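**Washing at 30 or 40 in hard water?**

**kettle_fur** wrote:

We moved from Dirbridge to Kosotville in October and the water is much harder than we were used to. Everything comes off the airer stiff, towels most of all. I've been washing at 30 with liquid. Do I need to go hotter, or use more detergent, or both?

---

**Ihor Kravets** wrote:

More detergent first. The dose on the bottle usually has a line for soft water and one for hard, and most people coming from a soft area carry on with the soft one. Leave the temperature alone until you've tried that for a few weeks.

---

**marlpit** wrote:

> Leave the temperature alone

I don't agree. Towels want 60 wherever you live. I did ours at 30 for over 200 washes going by the counter on the machine, and they smelled as soon as they got damp. One go at 60 with powder and the smell went.

---

**Ihor Kravets** wrote:

Smell and stiffness are two separate problems. She asked about stiffness.

---

**kettle_fur** wrote:

He, but never mind. No smell, just stiff. We have a Fleminov that came with the flat and the drawer has a crust in it, if that tells you anything.

---

**bluebag** wrote:

Take the drawer out and soak it in warm water with citric acid. Then switch to powder. Most powders have a water softener in them and most liquids have little or none, so you may be fighting it with the wrong stuff.

White vinegar in the softener drawer also works for me. Small amount, every other wash.

---

**marlpit** wrote:

Please don't tell people to use vinegar every other wash. I had to replace a door seal and the man who fitted it blamed vinegar. He may have been wrong but I stopped.

---

**bluebag** wrote:

Same machine for years here, same seal. Each to their own. Never mix it with bleach, though.

---

**kettle_fur** wrote:

Tried powder at the hard water dose. Two loads so far. Shirts are better, towels about the same. What do people do about dark and coloured things? Powder with bleach in it worries me.

---

**marlpit** wrote:

Colour powder, sold separately. Still has the softener in, no bleach. Shake the towels hard before you hang them as well – it makes more difference than anything in the drawer.

---
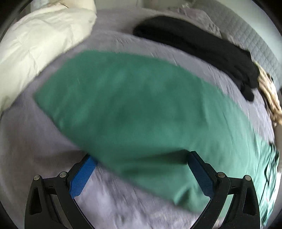

**Ching-wen Wei**
*Moderator, Laundry & Linen*

Greens and blacks go in with colour powder at 30 or 40, inside out if they have an inside. Bedding can go hotter if the label allows. I leave anything new for 48 hours between washes so I can check the colour in daylight. For the towels, try a second rinse before you give up on the powder. Vinegar has its own thread under Shevchuk's old post, so please carry on with that over there.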